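# Derese: tabletop and dish rack set

Notes on the furniture and small items in the Derese folder. Maintained by Chiyo Hayashi; surface notes by Bartosz Tomaszewski.
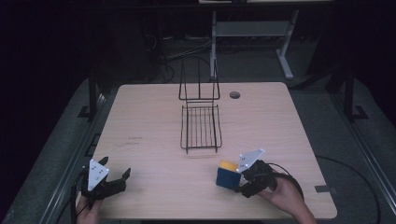
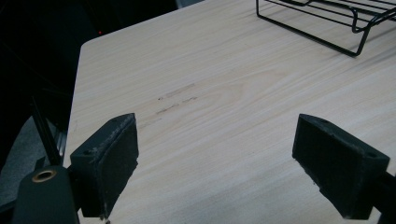

*Light wooden tabletop, visible in both. Wire rack: both pictures. Two-color block: first picture only.*

## Items

- Table: pale wood, rounded corners, small marks on the surface -- do not sand
- Rack: black wire, upright back, slatted tray
- Block: cube, yellow and dark blue faces

Item names are lowercase, no spaces.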